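Section 12: Setting up a shared label printer

Read this before you plug anything in. The quick start card in the box says the Davard label printer is ready in 2 minutes. It is ready in 2 minutes if you have one computer, one roll of labels and no opinion about where the text lands. Everybody else should set aside an hour.

This section covers the shared setup, where several people print to one Davard from their own desks. If only you will use it, go to Section 11 and ignore the rest.

What you need

The printer and its own power supply. Do not swap in a supply from another device, even if the plug fits.
One roll of labels. The sample roll in the box is short and will be gone before you finish aligning.
A network cable. The printer does wireless too, and we will get to that.
The admin code, printed on the sticker inside the lid. Write it down now. Once a roll is loaded you can't read it.

Loading the roll

1. Turn the printer off. The manufacturer's card says you can load with the power on. You can, but the feed motor will grab at the first label and crease it.

2. Press both lid tabs and lift. If only one tab gives, stop. Forcing it bends the hinge, and a bent hinge prints a gray stripe down every label from then on.

3. Drop the roll in with the labels facing up and the loose end toward you.

4. Slide the guides in until they touch the roll, then back them off a hair. The guides are supposed to center the roll for you. We have not found this to be true with narrow rolls, so check by eye.

5. Close the lid and turn the power on. The printer feeds one blank label and stops. If it keeps feeding, the gap sensor has not found the space between labels. Press the feed button once and hold it until the light blinks.

Caution: The print head gets hot during long runs. Let it cool before you clean it. Use the cleaning pen or a soft cloth, never a blade, however stuck the label is.

Putting it on the network

6. Connect the cable before you try wireless. The setup screen offers wireless first and calls it "recommended." It doesn't say by whom. On a cable the printer keeps its address after a restart. On wireless it often comes back with a new one, and every desk loses it at once.

7. Print the settings page by holding the feed button while you turn the power on. The address is on the second line.

8. Type that address into a browser on any computer on the same network. Enter the admin code.

9. Give the printer a name people will recognize. Leave out spaces. The name field accepts them, and then some computers refuse to find the printer.

10. Change the port to 2924 if your office uses the Callia print queue. Leave it alone if you don't know what that is.

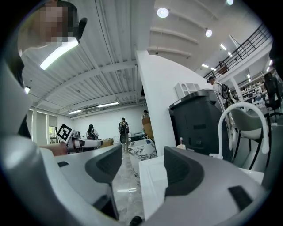 Angharad Ruddock wrote back after trying the first draft of these steps that the port change didn't stick for her until she had pressed Save, gone out to the main menu and pressed Save a second time. She also thought the order was wrong and that the name should come after the port, as her printer forgot its name each time the port was changed.

We tried it both ways. The second Save is needed on older firmware and does no harm on newer firmware, so press it. As for the order, our printer kept its name every time. If yours doesn't, type it in again after step 10 and go on.

Adding each desk

11. On each computer, add the printer by its address and not by picking it from the list. The list shows printers that were switched off months ago — it is not a reliable guide to anything.

12. Choose the label size by hand. "Auto detect" measures the length of the label and guesses the width.

13. Print one test label from each desk. Look at all four edges. If the text runs off the right side, the width is set wrong on that computer, whatever the printer's own settings say.

Note: Settings on one desk do not carry over to the others. The Fasenia label software claims to share them. In our hands it shared the fonts and left the margins behind.

Darkness and speed

The darkness scale runs from 0 to 100. The factory setting is at the top, which makes a handsome sample and wears the head out early. Start in the middle and go up only if a scanner has trouble with your bar codes. Lower the speed before you raise the darkness.

Ignore the "eco" setting. We could not find any difference in the labels with it on or off, and the help page does not explain what it does.

If labels come out blank

Check that the roll is not upside down. Scratch a label with a fingernail: the printable side leaves a dark mark. If the right side is up and the label is still blank, open and close the lid firmly, then print the settings page again. A blank settings page points to the head. A good settings page with blank labels points to the computer, and you should go back to step 12.

Resetting the printer to factory settings is covered in Section 14. It erases the name, the port and the darkness value, so copy them down first.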